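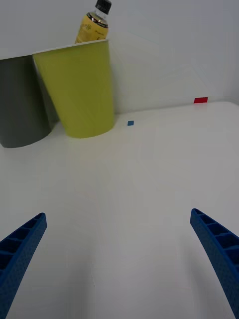

*Two blue fingers, two upturned cups and a bottle on the white table.*

Lejla Janevski has been building a robot arm at one end of the Rirau workshop for the better part of a year, and when I finally got her to sit down with me she talked for an hour without touching her coffee. I had one question ready. I think I got to it near the end.

The arm is called Stiko. "My nephew named it and I was too tired to argue," she says. It started in December as a kit from a secondhand listing, missing its gripper and most of its screws, and she has replaced so much since then that she's stopped calling it a kit at all. The bit she's proudest of is the pair of blue fingers. They have a row of little recessed cells up the inside, with thin ribs between, a bit like a ladder.

"I drew 12 versions of those," she tells me. "The first ones were solid, and they were awful! They just pushed a cup away. I wanted something that would give a little when it touched the thing, so I kept taking material out until it did."

Why paper cups? I asked, and got a look.

"They're cheap and they squash. If I grab one too hard I know right away, I don't need a force sensor to tell me." She stands them upside down, wide end on the table, and the narrow base gives the fingers an easier start. The yellow-green one has picked up some creases, and she doesn't swap it out for that. "A perfect cup would be cheating."

There are little bits of color on the table too, a blue square out in the open and a red strip along the back edge. She uses them to get her bearings when she's lining things up — the camera rides at the wrist, so the view moves whenever the arm does, and it's nice to have something that stays put.

The bottle is a newer headache. It's taller than the cups, it has liquid in it, and with a cup in front you can't see the lower part at all. "Huguette told me to stop being a coward and put a bottle out," Lejla says. That would be Huguette Chauvin, who has the next bench over and builds clocks.

"I said it nicely," Huguette calls across.

On a good evening Lejla runs 25 tries at a single cup and writes every one of them in a notebook. She's up to nearly 900 now, counting the bad weeks. Her best streak without a drop is 15, and she was so pleased with it that she went home early (she brought cake the next day, so everybody won).

And my one question, what's it for? She thought about that for a while.

"Clearing a table, maybe. I'd like it to put one cup on top of the other first. Then we'll talk about the bottle."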